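The Case Against the Kitchen Reset

By Theerawat Sriwong
May 2022
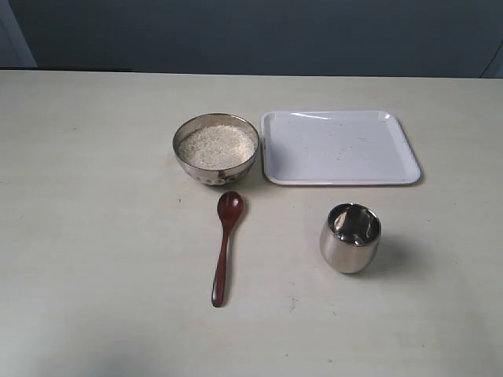
A steel bowl on a pale tabletop.

My neighbors in Brokside have started throwing things out again. It happens every January, and now it seems to happen every spring too. Someone reads a book, or watches a show, and by the weekend the curb is lined with waffle irons.

I have doubts. The pitch is that you own too much, that the stuff is making you tired, and that a bare counter will fix it. A woman who runs a decluttering class over in Lostgate charges $200 for an afternoon and told my sister she should get her kitchen down to 44 items. Why 44? My sister asked and was told it was a number people could live with. She went home and counted 463, forks included, and felt bad about it for a week. She had felt fine that morning.

What bothers me is how often the clearing out ends in a shopping trip. The old plastic tubs go, and matching glass ones come in. The chipped mugs go, and then there are six new mugs in a color called oat. I added up what one friend spent on her simple kitchen and got to $556 before she showed me the drawer dividers.

I'm not defending junk. If a gadget hasn't left its box in ten years, fine, give it away. But my grandmother cooked for nine people in a kitchen where you had to move three pots to reach a fourth, and I never heard her say it weighed on her. She was tired because she cooked for nine people.

Maybe a clear counter does calm some people down. I'd believe it more readily from someone who wasn't selling the class. Meanwhile I picked up a waffle iron from the curb on Bever Street — it works, and the cord is a little short.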